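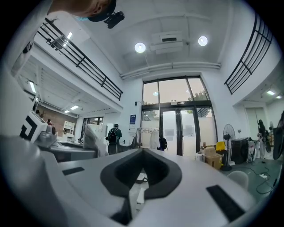 Week 4 handout: mezzanines, and what goes on underneath them

Hi all. These are my notes from the second half of the lecture, typed up because I talked too fast again and skipped two of my own slides. If you missed the first half (floor loading), that's in the Week 3 handout and I won't repeat it, except for the one formula everybody keeps asking me about.

Where we'd gotten to

We were talking about double-height workshops, and why people fall in love with them on the first visit and then complain about them all winter. You get daylight and air, you can stand tall stuff up, and the whole place feels generous. You also get a big volume of air to heat and a ceiling that needs a lift every time a lamp dies. My old studio on the Zutetti site was like this and I wore a hat indoors from November on!

The usual answer is to put a mezzanine along one side. Now you've got three different rooms without building a single wall: the tall part, the upstairs part, and the low part under the deck. Most student plans I see work hard on the first two and leave the third one blank, or they write "storage" on it and move on. Please don't do that this year.

The low part

This is where people will end up if you let them. A low ceiling feels settled after the tall space, and it's quieter too, so shelves, a good back wall and a window will pull people in there all by themselves. Brick is lovely for this. It's warm to look at, it doesn't mind being bumped, and a plain white open bookshelf looks great against it.

Lighting under the deck has to be its own scheme. The high lamps won't reach in there, the deck is in the way. In the Rirnus exercise we used rectangular fittings set into the underside, and a few of you asked why I was so fussy about the surface around them. A white ribbed soffit bounces light forward and hides joints and small dents, and you can run your fittings in line with the ribs so it all looks intended. Paint that same surface dark and you'll need more lamps, and it'll still feel like a garage.

Put anything small that has to hang from the deck (sensors, speakers, whatever the client springs on you in the last month) near the edge where it can be reached from a short ladder. Draw it on the plan. I mean it, draw it.

The railing

Horizontal bars look sleek, and a long black run of them gives you a strong line across a white room. I like them a lot. But they're climbable, so if kids will ever be up there you need to have that conversation early and check your local code before you draw anything. In the Urbonaitė project the railing got changed to vertical after the drawings had gone out, and the change order came to $3557. That was for one side of one deck.

Tables in the tall part

Curved worktables came up in the discussion and the room split right down the middle. I'm pro. A curve lets several people work near each other without bumping elbows, and you can walk around it without catching a hip on a corner (I bruise easily, I have opinions about corners). The downsides are cost and what happens at the wall, where you always get a silly leftover wedge that collects boxes.

White tops: great for sorting small parts, awful for glare right beside a big window. Cloth work wants a bit of height as well, so leave clear air over at least one section of table. If fabric has to stand or hang while somebody works on it, it can't have a shelf over it.

For next time

Read the Skidetti packet, just the section on circulation. Then take the blank plan (the 520 square foot one, not the 569, I know they look the same on the screen) and do me two versions of the area under the deck. Version one is for a group that works standing up. Version two is for a group that mostly sits. Same deck, same window, same railing. Lights drawn in, please, and a furniture layout.

The sheet is out of 100 and half of that is for the low part. Pencil is fine. Bring a scale ruler, I only have the one and it's chipped.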